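Plondico Shared Workshop: Computer Dismantling Cell
Progress report to the Rumico Fund, 1 Jul 2022
Submitted by Bohdana Horobets, project lead
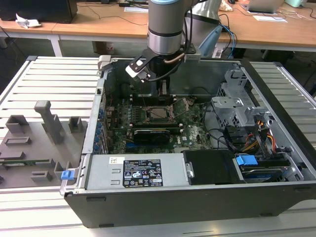
Work in this period has concentrated on the removal of memory modules from used desktop computers, the first of the tasks agreed in the grant plan. The arm has been mounted and wired, and members have printed a fixture plate to stand beside the computer under test.

A total of 100 removal attempts were logged, of which 80 were completed without a person stepping in. Most failures arose when the gripper closed before it was square to the module. The fingers will be reshaped and the approach slowed.

The fixture plate is now in its fifth version. Earlier prints flexed when a part was set down, and the holders have been thickened accordingly.

Spending to date stands at £233 on printing material, cables and fixings. The Vorkard controller was obtained second-hand and falls outside the grant.

Removal of the graphics card and hard disk has not yet been attempted. Both are planned for the next period, together with a safety review by Gunnlaugsson. We ask the Fund to note that the open day has moved to November.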